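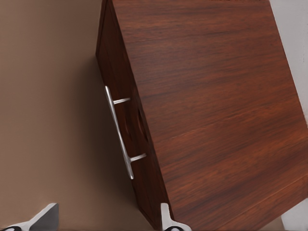
Figure 1. Simulated wooden cabinet with bar handle, gripper fingers at the lower edge of the view.

Rorow household chores programme: progress report to Zarkus
Fri 8 July

1. Purpose

The grant asks whether a two-armed machine can carry out ordinary tidying in a home or a small shop without a person standing by. This report covers work since January on one part of that question, putting an item away in closed storage. All results are from simulation. Physical trials at the Astalton site have not begun.

2. Work done

The task set now holds 28 variants, which differ in the position of the storage unit, its angle to the table edge and the starting place of the item. Each variant is run from a fresh start and scored by the simulator. A run counts as a pass only if the item finishes inside the unit and neither arm has struck the table.

Of 1,000 scored runs, 589 passed. The remainder were sorted by the stage at which they failed. Opening accounts for the largest share. The usual fault is a poor approach angle: the fingers close beside the handle, or close on it and slip when the pull begins. Picking up the item is no longer a significant source of failure.

The handle model was revised in the spring. Earlier versions let the fingers pass slightly into the bar, and this flattered the results. Scores from before the revision have been withdrawn and should not be compared with those given here.

3. Use of both arms

Most of the recent effort has gone into sharing the work between arms. One holds the item while the other deals with the storage. Timing is still set by fixed rules, and the waiting arm often waits longer than it needs to. 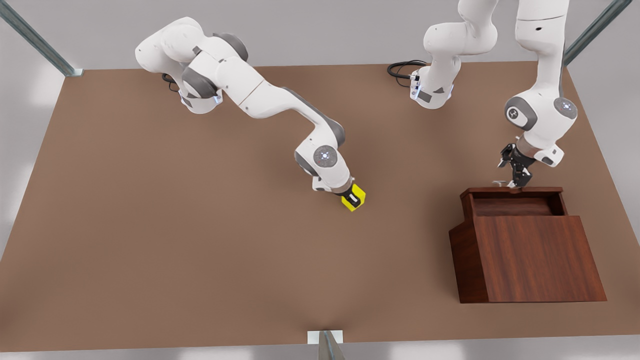 Figure 2. Right gripper holding the yellow cube; left gripper at the rim of the wooden box's open top compartment.

The cube is a stand-in for small household goods. It is rigid and has flat faces, so it favours the gripper. Soft goods, bottles and anything that can spill are outside the present results.

4. Assessment

The present pass rate is too low for unattended use in a home. Shop-floor restocking may come sooner, given that shelves and fittings there are more regular, but we have no test data to support that view.

5. Next period

Rizzi will supply 2 further handle types for modelling. We will replace the fixed timing rules, repeat the full set of runs and report by failure stage as before. No change to the budget is requested.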